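Projects > Robotics Club > Etia gripper > Recording a folding demonstration

By Cremilda Evangelista
May 2019
Last updated by Halldóra Hallgrímsson

Step 4. Recording a garment fold with two hand-held grippers

These notes assume the Etia grippers are assembled and the Budirari logger is installed on the club laptop. If the pads have not been fitted, go back to Step 2.

Set the logger to write one file per demonstration. The club set stands at 2,318 files, of which 67 were rejected in January, almost all for late starts. Wait for the second tone before moving.

1. Lay the garment on the bed or table with the neckline visible. Leave other clothing where it is. The model needs clutter.
2. Hold one gripper in each hand, or work in pairs with one each. Keep the wrist straight.
3. Open the fingers fully, lower them over the cloth and close slowly until a fold gathers between the pads. Take up enough cloth to fill the ribbed part of the pad – a pinch at the tips tends to slip.
4. Lift, pause for 2 seconds, then carry the fold across.
5. Release by opening the fingers before raising the tool.

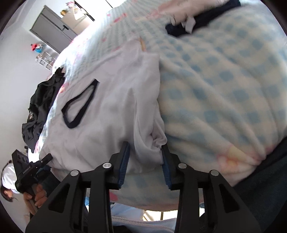
Fig. 3. Light top held in a gathered fold between the blue pads, second gripper at lower left.

If the logger reports dropped samples, lower the buffer setting to 4,000 and restart it. Do not rename files by hand. The Pellico script reads the garment code from the first four characters and skips anything it cannot match.

Copy the session folder to the Quintana drive before closing the laptop. Labelling is covered in Step 5.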